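Category: Home & Household / Company News

KOSDALE, 2025-02-03

Flundico Publishes Folding and Storage Guide, Advises Readers to Doubt Most of It

Flundico, the household advice publisher, today released "Put It Away," a free guide to handling clothes and small household goods on an ordinary table. It makes no promise that tidying will change your life. The company has read a lot of books that do, and its closets look the same as before.

The guide grew out of a plain question: how much of the standard advice on folding survives contact with a real sweater? Most folding diagrams start with a garment lying flat, sleeves out, like a paper cutout. Knitwear comes out of a basket in a heap.
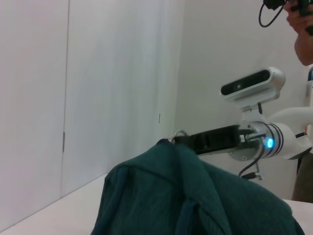 The first chapter deals with that heap. Readers are told to find the shoulder seams before anything else and to stop shaking the thing in the air, a habit that stretches a heavy knit and does very little for the creases. After that comes a simple fold in thirds. The popular upright fold, the one that makes a drawer look like a filing cabinet, gets a page of its own and a cool review.

"I was told a sweater would stand up by itself if I respected it," said Pantelis Lazaridis, editor of the guide. "I folded one 18 times. It fell over. Thin T-shirts will do it if the drawer is full, and then you take one out and the row goes down. I don't know who these drawers belong to, but they can't be getting dressed out of them."

Lazaridis is no easier on special equipment. Folding boards are covered in four sentences. Scented drawer liners get one, and it is short. The guide does allow that a clear table helps – a bed is too soft and too low, and the pile tends to stay there until somebody needs to sleep.

The second chapter moves on to containers, where the claims get bigger and the evidence gets thinner. Flundico's position is that a box does not organize anything. It holds what you put in it, and if that was junk on the table it will be junk in the box.

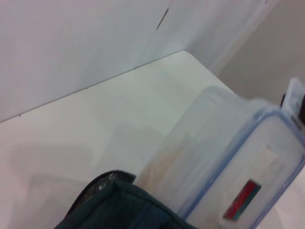 Reading time: 4 min

Clear plastic food containers get the kindest treatment in the chapter, with conditions. You can tell from the side whether there is something in one, and that alone beats a label that was true last October. They also make decent homes for things that were never food, such as socks, chargers and sewing supplies. Lazaridis warns against buying them in sets. A set assumes your belongings come in matching sizes, and the smallest box is usually good for a few buttons and nothing else.

The guide also questions the idea of storing knitwear in sealed plastic. It may keep moths out. It will also keep in any damp that went in with the sweater, so readers are asked to make sure the garment is fully dry and to leave the lid off if they have doubts.

A draft was sent to 50 households in Kosdale and Vestby before publication. Flundico does not describe this as a study. Readers were asked to mark any instruction they would not bother with, and many marks were made. A section on sorting by color was dropped entirely. A section on folding fitted sheets was cut to a paragraph that suggests rolling them up and closing the door.

"People wanted to know how long it would stay tidy," Lazaridis said. "I told them I had no idea. Until the next wash, probably."

"Put It Away" is available now as a free download. A printed edition of 700 copies has been produced by Berchtold and can be picked up at Flundico's office in Kosdale while they last. There is no app, and none is planned.

Media contact: Press Office, Flundico, Kosdale

Related news
Flundico Tests Drawer Dividers, Keeps Two
Vestby Readers Reply to Our Towel Advice
Why We Stopped Recommending Under-Bed Bags
Berchtold to Print Spring Household Series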